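Buy the Small Things First
A few thoughts on budgeting for a robot cell
18 April 2023

Every spring I get a handful of letters from people who run small shops and have finally talked themselves, or their spouse, or their bank, into buying a robot. I love these letters. They usually come with a sketch, and quite often the sketch is on the back of a quote, and the quote almost always has one very large number at the top and a lot of blank space underneath. It's the blank space I want to talk about today, so pour yourself something and stay a while.

My own shop, Larnum, puts together small housings and brackets for people who make greenhouse controls. We are not big. When we bought our first arm we spent the better part of a winter comparing reach and payload, and I could have told you the repeat accuracy of half the arms on the market in my sleep. What I could not have told you was what we planned to hold the parts with. The budget had a line for the arm, a line for the stand it sat on, and a line I had cheerfully labeled "other." You can guess which line gave us trouble.

Most of the work in a shop like ours is screws. People picture robots doing grand sweeping things, and I suppose some of them do, but ours spends its days near a bench where a screw has to go straight down into a plastic part without chewing up the hole. So the questions that matter are small and rather dull. What holds the driver upright? What holds the part still? Which bit fits, and how many spares are in the drawer when that one rounds off in the middle of an order? We had answers to none of that on the day the crate was opened, and I remember feeling a bit foolish standing there with my coffee.

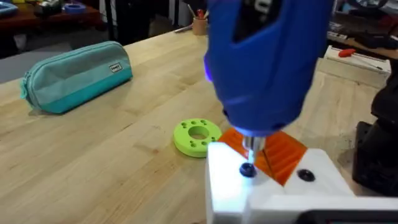
Fixtures belong in the first quote or you will end up paying for them twice, wrote a reader at Somcombe after my last column touched on this, adding that their own plan had left out printed parts completely and had to be reopened in October. I've thought about that letter a good deal. I agree with most of it, though I'd go a little easier on the "first quote" part, and I'll try to explain why.

When you print your own fixtures, the first one is nearly always wrong. The second one is wrong in a more interesting way. We went through 50 printed pieces before we had a set we were happy to leave alone, and I don't regret a single one of them (well, maybe the one that warped). If I'd been made to name the exact fixture in a quote before we had ever run a part, I would have named the wrong thing with great confidence, and somebody would have billed me for it. So what I'd put in the first quote is the money, with no drawing attached. Set the sum aside, tell everyone it's spoken for, and let the people at the bench decide what shape it takes.

How much? I get asked this constantly and I always feel shy about answering, for shops differ so much. At Larnum the cell now costs us some 700 dollars a quarter in screws, bits, filament, clamps and odds and ends, and that is with careful people. The electric driver itself was 111 dollars. It's the cheapest powered thing near the robot and it stops the whole job when it quits, so please buy two. I bought one, to begin with. I was being thrifty.

The other thing I'd beg you to budget for is hours. We ended up logging 355 hours of bench time in the first year on nothing but fiddling: nudging a fixture over, changing the order of the screws, printing a block a hair taller. Those hours came from people who had regular work to do, and the regular work slipped, and I had to make a few phone calls I didn't enjoy. Had I written the hours down as a cost from the start, I could have hired a little help or at least promised later dates.

I should be fair to the people who sell these machines. The young man from Tufa, who quoted our second arm, asked about fixtures before I did, and he spent a whole afternoon watching us drive screws by hand before he'd talk price. Drosum, on the other hand, sent a glossy folder and a very nice pen. We bought from Tufa. If a seller wants to see your ugliest part and your worst bench, be kind to them and make them lunch.

And if your budget is truly tight this year, I'd rather see you put off the arm and spend a modest amount on a decent driver, a printer and a season of making fixtures for human hands. You'll learn where the part wants to be held and which screw has to go in first. Nearly all of that carries over when the arm does arrive, and your people will have had a say in it, which does wonders for the mood.

Do keep sending the sketches. I answer every one, though in the busy months it may take me a few weeks.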